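Search Werkance Reference
Enter a term Go Advanced search

Artificial flower

Artificial flowers are imitations of natural flowering plants made for decoration, display and ceremonial use. They are sold as single stems, as loose heads, as bushes with several stems joined at the base, and as finished arrangements. The rose is among the most common forms, and the hydrangea is widely used as a filling flower. Common present-day materials include polyester fabric, polyethylene, latex and polyurethane foam. Older and more expensive kinds are made of silk, cotton, paper, wax, feathers or porcelain.

The term "silk flower" is used in the trade for almost any fabric flower, whether or not it contains silk. "Permanent botanical" is a trade term that also covers artificial foliage, fruit and grasses.

History

Imitation flowers were made in the ancient world from painted linen, shavings of horn and thin metal. Paper and silk flowers were made in China, where they were worn in the hair as well as placed in rooms. In Europe, the craft was well established in Italy by the late Middle Ages and later became closely associated with France, where makers supplied dressmakers and milliners.

In the nineteenth century flower making was a large employer of women and children in Paris, London and New York. Much of it was piecework done at home. Petals were stamped out in stacks, tinted by hand, shaped with heated irons and wired to a stem. Wax flowers kept under glass domes were a popular parlor ornament in the same period.

Plastic flowers came into wide use after the Second World War. Early ones were molded in one piece and were stiff and shiny. Polyester fabric replaced molded plastic for most petals in the following decades, while plastic remained in use for stems, calyxes and many kinds of leaves.

Manufacture

Fabric petals are cut with a shaped die from cloth that has been stiffened with starch or gelatin. A die press cuts through many layers in one stroke. The small workshop at Kernudberg, described in Jovita Ibarra's handbook of the trade, produced 600 finished rose stems in a working day with a single press and two assembly benches.

Color is applied by dipping, printing or brushing. Most roses are tinted darker toward the center or toward the petal edge. The petals are then pressed in heated molds, which give them a cupped shape, and threaded in order of size onto a short plastic peg. The peg is pushed into the top of the stem. Because it is usually not glued, the head of a low-priced rose can be pulled off and put back.

Stems are made of wire covered with extruded plastic. A heavier wire holds a bend and can be cut only with wire cutters. Leaves are stamped with veins and given a toothed edge, then attached to the stem on small plastic branches.

Hydrangeas are built differently. The head is made up of many small four-petaled florets, each set on its own short stalk, and the stalks are gathered on a branching plastic frame. A head that has been flattened in shipping is opened by spreading these stalks with the fingers.

Roses and hydrangeas in arrangements

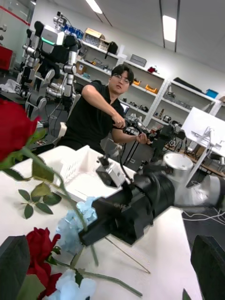
Page last changed: April, by M. Montes (section on sorting expanded)

Red roses and pale blue hydrangeas are a frequent pairing, in artificial work as in fresh. The rose has a long stem and a single bloom, and it sets the height and outline of the arrangement. The hydrangea is broad and soft in outline and hides the foam or wire that holds the stems.

Before arranging, the stems are usually laid out on a flat, clear surface such as a white table, where differences in shade are easier to see. Reds in particular vary from one batch to the next, and a darker rose is often set low or toward the back. Stems are sorted by length, and short pieces and loose clusters are kept apart from long ones.

Plastic baskets with slotted or gridded sides are common for sorting and storage. They let air through, they can be rinsed, and the contents can be seen without tipping them out. Long stems are laid flat or stood upright in a taller container – bending them to fit a short basket leaves a kink in the wire that is hard to remove.

Stems are held in place with dry floral foam, chicken wire, pebbles or a pin holder. Maricruz Montes, in her guide to home arranging, recommends placing the hydrangeas first and pushing the rose stems through them. The Mirov method, taught in some evening classes, reverses the order and adds the filling flowers last.

Care and storage

Dust is the main cause of dullness in fabric flowers. It can be removed with a soft brush, a feather duster or a hair dryer on a cool setting. Plastic and latex flowers may be washed in lukewarm water with a little dish soap. Fabric flowers should be tested first on the underside of a leaf, as some red and blue dyes run when wet.

Sunlight fades most artificial flowers. Pale blue tends to turn gray or cream, and red shifts toward orange or pink. Flowers sold for outdoor use have an ultraviolet stabilizer mixed into the plastic, though this slows fading and does not prevent it.

For storage, heads are kept uncovered or loosely wrapped in tissue in a box deep enough that the lid does not touch them. Creased petals can be relaxed with steam from a kettle or garment steamer held a short distance away.

Collections

The Cárdenas collection of artificial flowers holds 2,000 stems and sprays, with 1,000 paper patterns for petals and leaves. Most of the patterns are for roses. The older pieces are stored in shallow drawers and are not lent.

See also

Dried flower
Floral foam
Millinery
Paper craft
Wax flower

This site uses cookies to remember your search settings. Accept Manage cookies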